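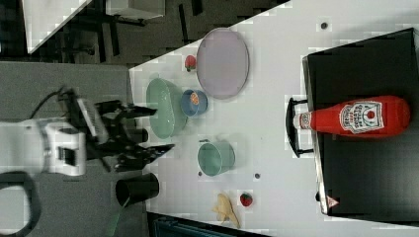
A pale green oval bowl and a black cup on a white table.

Eating Together, Eating Alone: Evening Meals at Popescu Hall
Student project report, Edden College
Submitted Jan 23, 2019

Introduction

When we started this project we wanted to write about food waste, and we spent a good part of the fall convinced that we would. Then we began talking to people in the kitchens at Popescu Hall, and what they wanted to tell us about was who they ate with, or didn't. Everyone had a story about a roommate's soup or a birthday dinner that ran past midnight, and quite a few people told us, a little shyly, that they mostly eat at their desks. We changed our topic after that, and our instructor was kind enough to let us.

Our question became a simple one: how often do students who live in a hall with shared kitchens sit down to an evening meal with somebody else, and what gets in the way when they don't?

How we did it

We handed out about 300 paper surveys, slipping them under doors and leaving a stack by the mailboxes, and got 246 back, which was far more than we had hoped for. The survey had 7 questions and fit on one side of a page. We also sat in the kitchens in the evenings (with permission, and usually with cookies) and wrote down what people told us. We didn't take names.

One thing we should say plainly is that the people who fill out a survey about dinner are probably people who like dinner. Somebody who grabs a sandwich from Callevo on the way home and goes straight to bed may well have thrown our page away.

What people told us

Time was the answer we heard most. Labs let out late, the bus from Modum Street comes when it feels like it, and by the time one person has the water boiling another has already eaten a bowl of cereal standing up. Several students said they would gladly wait for company if they knew for sure that company was coming.

The second answer surprised us more, and it was dishes. Most rooms have enough for one person – one plate, one bowl, a mug that does for everything – and people felt awkward inviting someone over when they would have to 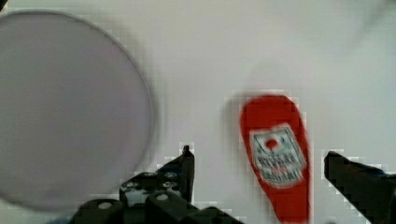

ask the guest to bring a plate along. One student told us she had cooked a whole pot of rice and beans for her floor and then ate from the lid so that everybody else could have something to eat from. She laughed about it, but she also said she hadn't done it again.

Washing up came into it too. A shared meal leaves a full sink, and a full sink leads to notes on the refrigerator. We read a lot of those notes. The friendlier kitchens tended to have a habit instead of a rule, such as whoever cooks gets to sit down afterward.
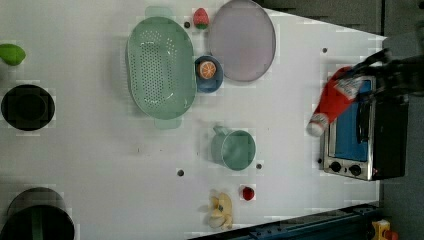 Toy food and dishes on a white tabletop, with an orange slice in a small blue bowl.

What we would suggest

We think the hall could keep a shelf of shared dishes in each kitchen, and we would love to see one evening set aside for cooking together, starting in March when the midterm rush has let up a bit. It wouldn't need to be fancy. Pasta was by far the favorite when we asked, with pancakes close behind.

If another group picks this up, we would ask them to visit the first-floor kitchen as well. It was closed for painting while we did our interviews, and we were sorry to miss the people who use it.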